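4.2 Containers and the first helping

We had expected the conversation at the break table to follow the food. Hot dishes, we thought, would draw people into a queue, and cold things would let them drift. What the notebooks show is far more interesting, and it has kept the two of us talking well past the end of the project: the vessel the food came in mattered at least as much as what was in it.

The material for this section comes from the evening classes at Moltwood, where we sat in on 144 tea breaks across six groups (see Section 3 for the full list). Every group brought its own refreshments. Some had a written rota, some worked by quiet understanding, and the Amharic beginners had a system that none of us managed to follow until Etenesh Tefera explained it over a plate of dabo kolo. Notes were written up the same evening and coded later by two readers working apart. Where the readers disagreed, the passage went to Regula Schwaiger, who had not been present at the breaks.

We use "first helping" in a narrow sense. It is the moment at which someone takes food from a shared vessel that has so far been left alone in that break. It does not include food handed over by the person who brought it, which we treat as an offer and discuss in 4.3. The difference sounds fussy, but it is a real one at the table. Several people told us, quite firmly, that they would never start a dish, though they would happily take from it once started. "If it is whole, it is still hers," as Kalkidan Mamo put it, speaking of a round loaf her neighbour had baked. "When there is a piece gone, it is ours."

Flat, open trays were started early. In most of the breaks where a tray was put out, somebody had taken from it before the tea was poured, and often it was someone who had been in the group only a short time. There seem to be several things at work. A tray shows all it has at once. It can be approached from any side. Small pieces laid in rows leave little trace when one goes missing, and in the larger groups we saw people nudge the remaining pieces along to close the gap – a lovely small gesture, and one that turns up in the notes for every group that used trays.

Bowls were slower. A deep bowl asks the hand to go in, and a hand that goes in is seen to choose. Getachew Mamo, who taught one of the woodwork groups, would lift a bowl and tilt it towards his neighbour before taking anything himself, and his students picked up the habit from him. By the second term they were doing it when he was out of the room.

Baskets gave us the most trouble in coding and, we would say, the most reward. They were the only vessels that travelled. Trays and bowls stayed where they had been set down; a basket might be passed along the row, parked on a windowsill, carried out to the smokers at the side door and brought back again. Among the Ethiopian and Eritrean members there was also a strong sense that a woven vessel was proper for bread and for nothing wet, and Bethel Abdella was openly amused when the pottery class filled one with grapes. Members from other backgrounds had no such rule, but they too treated baskets as slightly more formal. A cloth or a paper napkin was laid inside in many cases. We never once saw a napkin laid in a tray.

Wrapping complicates all of this. Food that is individually wrapped has, in a way, already been divided, and we found that it weakened the reluctance to go first. A wrapped sandwich or roll could be picked up, read, turned over and put back with no awkwardness at all. It could also be pocketed for the journey home, which an unwrapped slice could not, at least without comment. Three groups moved to wrapped food during our period of study, and in each of them the break grew shorter and the leftovers fewer. Whether people were any less sociable is another question, and one we cannot settle from notes of this kind. Trays and baskets are shown in Figure 2.

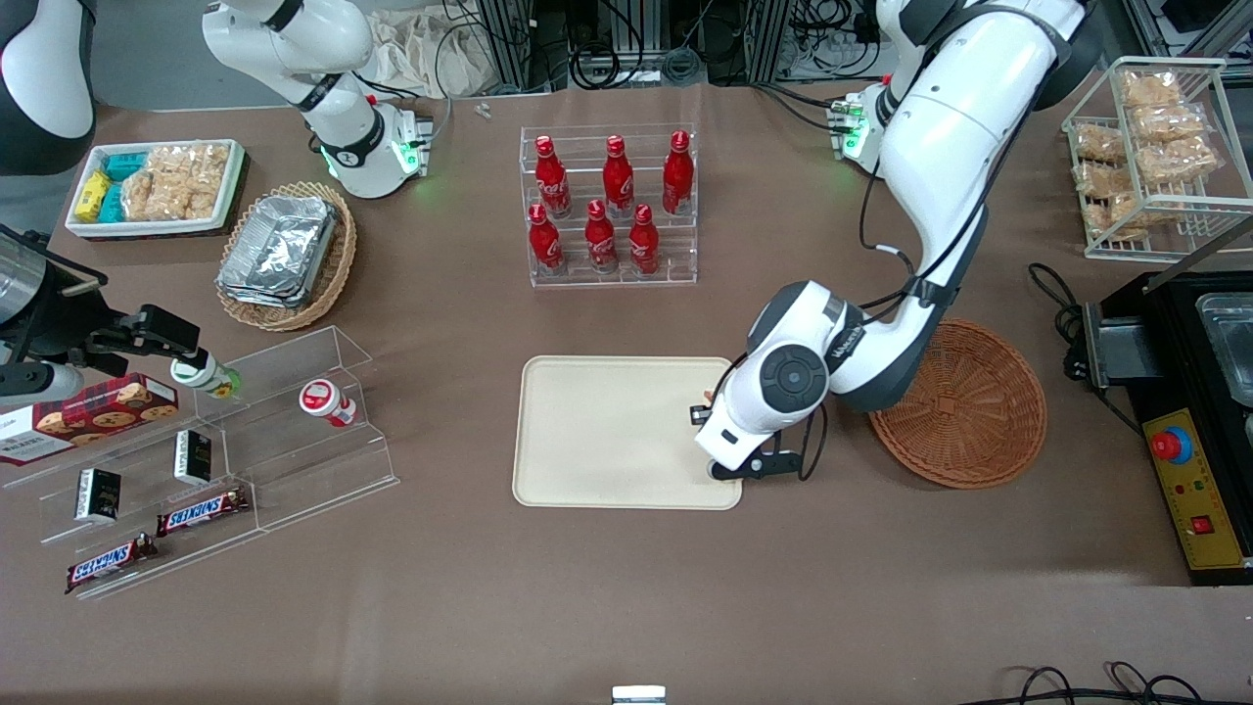
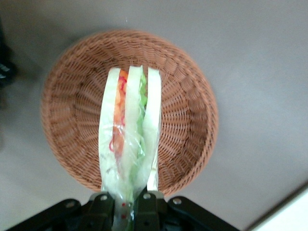

Figure 2. Open rectangular trays, one of them with snacks (first picture); a round, shallow woven basket with a wrapped sandwich (second picture).

Two cautions are in order before we turn to offers. The first concerns position. A vessel near the urn was always going to be started sooner than one by the coat rack, and trays, being flat and easy to slide in beside the cups, were nearer the urn more often. We went back through the notes for breaks in which a tray and a basket stood side by side. The pattern held there, though less strongly, and the number of such breaks is small enough that we would love to see somebody repeat the work with the positions fixed in advance.

The second concerns us. Observers drink tea too. In the early weeks we were treated as guests and urged to go first, which meant that a few first helpings in the record are our own. They have been left out of the coding. After a while the urging stopped, and in September, when the new term began, one of us was put on the rota with everybody else and told to bring something savoury.

A further point came up so often in the follow-up talks that it deserves a place here, even though we did not set out to study it. People remembered vessels better than food. Asked what had been served at the end-of-term party, members of the book-binding group gave us conflicting accounts of the cakes but agreed at once on the blue enamel dish with the chipped rim. Dishes were known by their owners' names, were looked after when the owners were away, and were sometimes washed and kept on a shelf for a whole holiday until they could be handed back. One dish still went by the name of a woman who had left the class years before, and who, so far as we could establish, had never asked for it. We return to the matter of return – who carries a dish home, and whether it may go home empty – in 4.4.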